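3.2 Recording of the demonstrations

All demonstrations were recorded with two handheld grippers, one for each hand of the operator. No robot arm is needed at this stage. We selected this way of recording after a first trial in May, where kinesthetic teaching was slow and the operators became tired after a short session. The view from the head of the operator is given in Figure 3a, together with the tabletop and the small wooden cup which is used in the task Jidness.
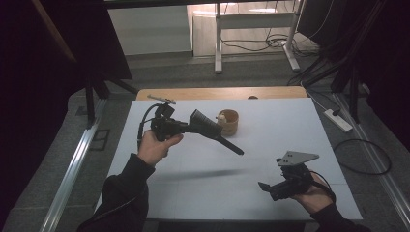

Erkeck, 9/3/25

Figure 3. Recording with the handheld grippers. (a) Head view, both grippers over the tabletop. (b) View of the camera on a gripper, with open fingers.

The operator received only a short instruction and was free to decide which hand begins. In total we kept 73 demonstrations from 100 recorded. A demonstration was removed when the tracking of one gripper was lost for more than 7 frames, or when the operator stopped before the end of the task. The removed recordings were not used for training and also not for the tuning of the thresholds.

The head view is passed to the policy Jeden only in the first variant. In the second variant the policy receives only the views from the grippers. In such a view the fingers come in from the left and right sides, and the opening between them can be estimated from the inner faces of the pads (Figure 3b). 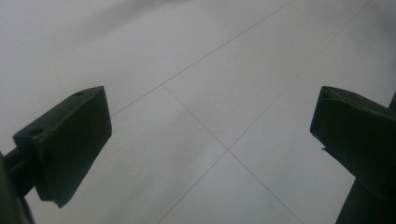

Photo: Radomír Slanina

For the estimation of the opening we fit one line to the inner face of each pad. A plain, light background makes this fit easy, but thin lines such as the joints between floor tiles can be taken for an edge of the pad. We therefore limit the search to a region near the last known position of each finger. With this limit, the number of wrong fits on our test sequences decreased from 11 to 7. The remaining errors are discussed in Section 5.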